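Keeping a hand-held gripper in good order

I've been meaning to write up how I look after my hand-held gripper for ages, mostly so I can find my own notes again, and partly for the two or three of you who asked after the Watitz post. It is a simple tool, really. You hold it, you squeeze, the fingers come together, and the camera on it watches what they do. But I fold laundry with mine for hours at a stretch (the Grukis project wants cloth, cloth and more cloth), and laundry is harder on a mechanism than you'd think! 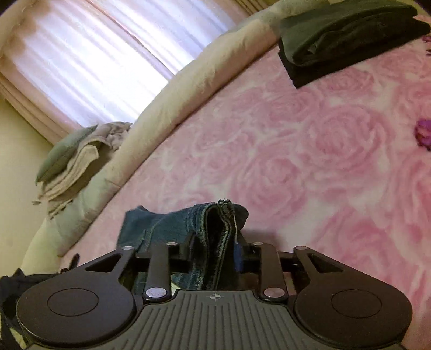
Page last changed: February, late evening

Jeans are my favorite test after any repair. The seam on a folded pair is thick and stiff, with that double row of stitching, and if the linkages have any play in them you feel it the moment you close on the denim. Look at the silver pin heads while you squeeze. They should sit flat against the black plates, and none of them should creep outward. On mine it was a lower one that crept, every time, until I took the whole arm off and cleaned out the hole.

Threads are the other thing. An old pair of pants will shed a loose one right into the jaws, and it winds itself around a pivot so neatly that you'd swear it was meant to be there. I keep tweezers in my pocket and go over all the pivots every 60 grasps – more often with anything fuzzy. After 500 I stop properly, wipe the plates with a dry cloth, and squeeze the empty fingers a few times with my ear close to them. A faint click is fine. A crunch means lint.
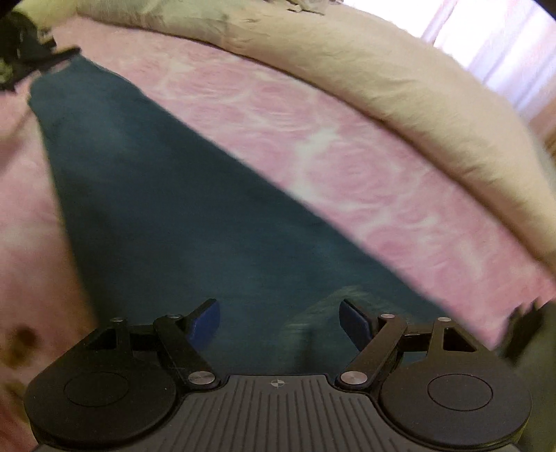 Checking the finger pads

With the fingers open, the two dark blue pads should face each other, each one tipped in toward the middle by the same amount. If one looks straighter than its partner, back off the screw near the top of the inner arm, nudge the pad, and tighten again a little at a time. I did this wrong for most of a winter and wondered why blankets kept sliding out on one side.

My spare pads came from Roussel in a bag of 89, which is far too many for one person, so if you're anywhere near Norkurgate and need a few, write to me. The set I'm using now has done 397 grasps and still feels nice and tacky. I wipe them with a damp cloth in the evening and leave the tool open overnight, pads apart, on the shelf by the door.

Next time I want to get into the squeak in the handle, which I still haven't tracked down.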